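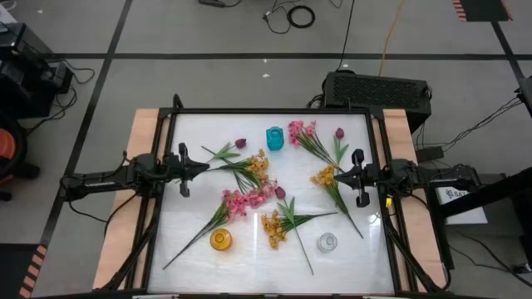

Wedding videography > Pricing and contracts
Thread: Is a second shooter worth it for a small wedding?

tallgrass_amy
We're getting married in December at Parkeck, 70 guests, ceremony and dinner in the same building. The videographer we like (Teuber Films) has a base package and then wants $1,060 more for a second shooter. My fiance says it's a no-brainer. I think it's an upsell. Who's right?

dmoran_video
Your fiance. With one camera operator you get the bride walking in or you get the groom's face. You don't get both.

tallgrass_amy
Couldn't you just put a camera on a tripod, though? That's what I keep coming back to. It's one room.

oldreel
You could, and plenty of us did for years. I'd want to know what the second person does between the ceremony and the speeches. I've watched a lot of "two shooter" films where I could find maybe 3 shots from the second one, and two of those were centerpieces.

dmoran_video
A locked-off tripod doesn't notice when an uncle stands up in front of it. I had that happen at Rumcombe last year and the only reason there's a vow exchange in that film is my second moved four feet to the left.

oldreel
Or you could put the tripod somewhere uncles don't go. Parkeck has a balcony over the back of the hall, or did when I worked there. 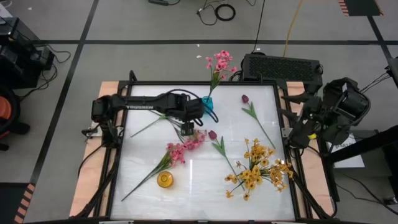 Anyway, my real problem is with the flat price. Ask Teuber who the second shooter is. If they can't give you a name, you're paying for whoever is free that weekend, and he may be getting a third of what you're charged. Ask to see a full ceremony that person filmed, start to finish. A highlight reel tells you very little, anyone can look good for four minutes with a piano track under it.

Evangelia Makris
I second shoot for a living so take this with as much salt as you like. A third is low, but I've been offered it. The couples who get their money's worth are the ones getting ready in two different places. If you're both dressing at the venue and skipping the big group photos, I'd say save it.

tallgrass_amy
We're both getting ready upstairs at Parkeck, so that's one point for me. Teuber also says the package includes "Lurident color." Is that a real thing or a filter?

oldreel
It's a set of presets. You can buy it. I wouldn't pay extra for it and I'd be a little wary of anyone who lists it like a feature.

dmoran_video
It's a decent starting point for skin tones in bad light, and that hall has bad light. But yes, it shouldn't be a line on the quote.

Evangelia Makris
Spend on audio first. Ask if they put a mic on the officiant AND the groom, and if they record from the DJ's board as well. I've seen beautiful two-camera footage with vows you can't hear.

tallgrass_amy
Update, 15 April 2024: I asked. No name for the second shooter, "one of our trusted team." One mic on the groom, nothing on the officiant. They offered to knock the price down if we sign this week.

oldreel
I'd let the week go by.

dmoran_video
Not naming the person this far out is normal, to be fair to them. The mic answer would bother me more.

tallgrass_amy
Going to ask for one operator, a fixed camera on the balcony and a second mic, and see what they quote.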